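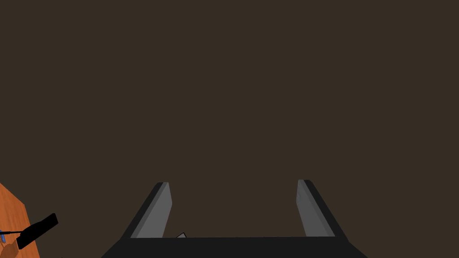
# Report on the Visit to the Pandwood Paper Mill

Submitted to the Baluyot Regional Library Conservation Office, 12/9/18

The Conservation Office was invited to attend the annual open day at the Pandwood mill, where paper for book repair and archival storage is produced. A party of eight staff members attended. The purpose of the visit was to review the mill's cotton papers before the next supply agreement is signed in April.

## Production areas

The tour began in the stock preparation building. Cotton fiber arrives in bales and is beaten in water until it reaches the required fineness. Mill staff explained that the beating time is adjusted for each grade, and that repair tissue requires the longest treatment. Visitors were permitted to handle samples taken at several stages.

The party then proceeded to the machine hall. The older of the two paper machines, known on site as the Zotwood, remains in service for heavier papers and folder board. It was stopped for a felt change during our visit, which allowed a close view of the drying section. Noise from the second machine made the guide difficult to hear, and written notes were handed out at the door.

## Finishing and storage

Sheets are sorted by hand on long tables under daylight lamps. The mill lists 194 stock items, of which 36 are suitable for archival use. Our office currently orders from a small part of that range. The gray folder board, which our bindery has found brittle at the crease, is to be replaced by a softer grade under the name Flumevov. Trial sheets were provided and have been passed to the bindery for folding tests.

## Visitor arrangements

The mill recorded 164 visitors on the day. Parking was limited, and the footpath from the lower lot was icy in places. Lunch was served in the former rag loft.

## Matters for follow-up

- Request the current price list for repair tissue in full rolls.
- Obtain the alkaline reserve test results for the Flumevov board.
- Confirm whether small orders can be cut to size at the mill.

The bindery's findings will be attached to the supply file when the folding tests are complete.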